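Furport changes rules on reusable tableware for public events

Organisers of public events in Furport will have to use reusable cups and bowls at any gathering with more than 500 expected visitors, under revised conditions published by the town on 29 January 2025.

The conditions apply to outdoor markets, sports fixtures and concerts held on municipal land. Private functions and events inside licensed restaurants are outside their scope. Smaller gatherings may continue to use single-use items, provided that these are collected separately from general waste.

Under the previous conditions, organisers could choose between reusable and compostable tableware. The compostable option has been withdrawn. According to the town's waste services department, compostable items were frequently placed in the wrong containers and then rejected at the treatment plant, where they could not be told apart from ordinary plastic on the sorting line.

"The material was suitable for composting, but very little of it reached the composting hall," said Elsa Väisänen, who heads the department. "We were paying for separate collection and then sending the load to incineration."

Washing will be carried out under a contract with Sondimero, a local firm that already supplies trays and cutlery to schools in the district. The contract runs for two years, with an option to extend. Sondimero will deliver clean items in sealed crates on the day before an event and collect used items no later than the following morning.

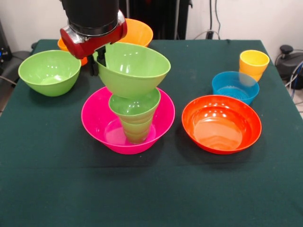

Storage was the main technical point raised during consultation. Stall holders at the Kokkonen market said that they had little room behind the counter and asked for items with a small footprint. The specification now requires every cup to have tapered sides, so that one sits inside another and a quantity can be kept as a single column, as the green cups do in the pink bowl. Straight-sided cups will not be accepted, including those that organisers have bought themselves. Handles are excluded for the same reason.

Each item must also withstand repeated machine washing without warping at the rim. Valtteri Savolainen, operations manager at Sondimero, said rim damage was the usual cause of withdrawal from service. A deformed rim prevents cups from separating cleanly and can trap water between them during drying, which leads to the crate being rejected at inspection. Items with cracks, deep scratches or persistent staining will be removed and sent for recycling.

Colour is not regulated. The town had considered a single colour for all events but dropped the proposal after suppliers objected that existing stock would become unusable. Printed logos are permitted on the outer surface only.

A deposit will be charged on each cup and bowl. The amount is to be set by the organiser and displayed at the point of sale. Return points must be staffed until the end of the event and must be placed within sight of the main exits. Deposits may be refunded in cash or by card, and the method of payment used for the purchase may not be made a condition of the refund.

Trinity Kapoor, who represents traders at the Kokkonen market, said members accepted the change but remained concerned about queues at closing time. She has asked for shared return points to be tested before the main season. The department said it would consider the request.

Event permits already granted are not affected. Applications still being processed will be assessed under the new conditions, and organisers may amend them without a further fee. Guidance notes and the full specification are available from the permit office at the town hall.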